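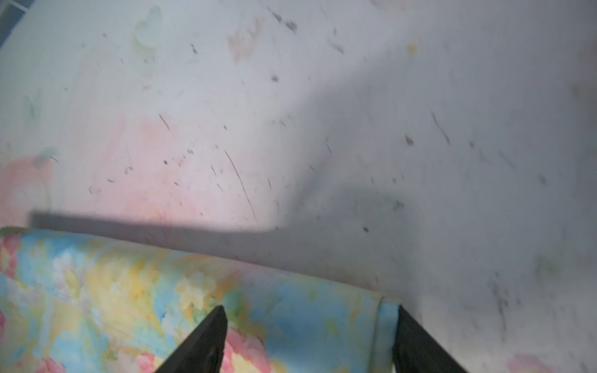
## Can a robot fold laundry yet?

Partly. The Mernden arm, fitted with a Clateck two-finger gripper, can pick up most small cloth items and put them down where it is told. Folding is less reliable. Over 101 attempts at a flat cloth, 87 ended in a fold we would accept. A cloth that starts rolled or bunched has to be opened out first, and we do not yet quote a figure for that.

## Which items are hardest?

Bags and trousers. A floral tote has two layers and an open top, so the gripper has to take the right layer before it lifts. Denim is heavy, and jeans hung over the side of a basket tend to drag on the rim. Glossy fabric adds highlights that the vision software can mistake for an edge.

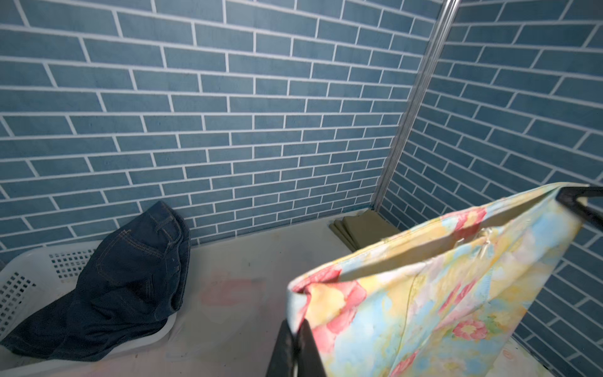

Saarela, writing from the Plendamby laundry, objects that sorting matters more than folding: a shop floor will happily fold by hand if the machine can empty the baskets without tangling anything. We accept the point. Emptying is now tested separately, one item per pick.

## How does it find an edge?

It looks for a hem or a raised corner, closes the fingertips on it and lifts slowly. Plain cloth on a patterned surface is harder than it sounds – printed leaves and petals can be read as folds.
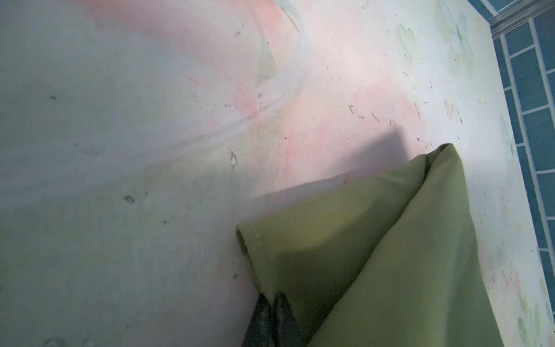 If the first grip fails, the arm backs off and tries again from a new angle. After 36 seconds without a grip it stops and asks for help.

## Is it faster than a person?

No. The time limit for a mixed basket is 600 seconds, and a person will usually finish well before that.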